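Raltier Water District
Technical Subgroup on Distribution Pressure
Minutes of the meeting held Tuesday, March 1, 2022 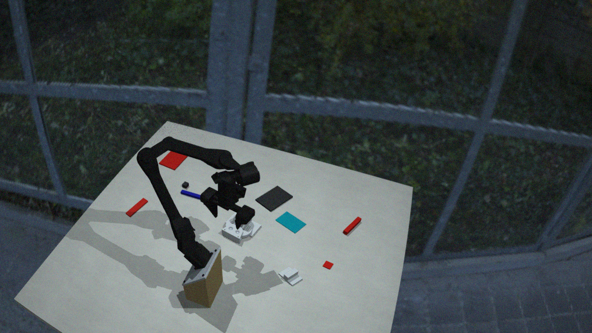
Black articulated arm on a pale cream tabletop (computer rendering)

Present: representatives of the District, Judness Engineering, the Montoya pumping station and the laboratory. Apologies were received from the mapping office.

1. Minutes of the previous meeting
Approved with one correction. Under item 4, "static pressure" should read "residual pressure."

2. Matters arising
The valve schedule for the lower zone has been reissued. The old schedule is withdrawn and copies held at the depots should be destroyed. The question of access to the easement behind the Montoya station remains open with the county.

3. Pressure logging, upper zone
Judness presented the logger data for the winter period. Overnight pressures were stable. Morning drawdown at the north end of the zone was greater than the model predicts, and the difference is largest on weekdays. Two explanations were discussed: a partly closed valve on the transfer main, or a roughness coefficient set too low for the older cast iron. The subgroup did not favor either explanation on present evidence.
Agreed: the valves on the transfer main to be checked and their positions recorded before the model is changed.
Action: District operations.

4. Montoya pumping station
Pump 2 was returned to service after replacement of the mechanical seal. Vibration readings are within limits at full speed. Readings at reduced speed have not been taken. The station representative asked that the low-suction alarm delay be set to 25 seconds to avoid nuisance trips during changeover. The subgroup had no objection, provided the trip setting itself is left alone.
Action: Montoya station to amend the setting and update the control narrative.

5. Main replacement, Brukix Road
The design drawings were reviewed. The following comments are to be passed to the designer:
The hydrant lateral at the east end conflicts with the storm drain as drawn.
Restraint lengths at the bends should be shown on the profile sheets.
The temporary bypass requires a sampling tap at each end.
The test section should be limited by the existing line valves where these hold.
Subject to these comments, the drawings may proceed to the bid set.

6. Sampling
The laboratory reported no positive coliform results. Chlorine residual at the dead end on Brukix Road was low on two visits. Flushing will be repeated and the residual measured before and after.
Action: Laboratory and District operations.

7. Other business
None.

8. Next meeting
To be held in May, after the valve check is complete. Papers to be circulated one week in advance.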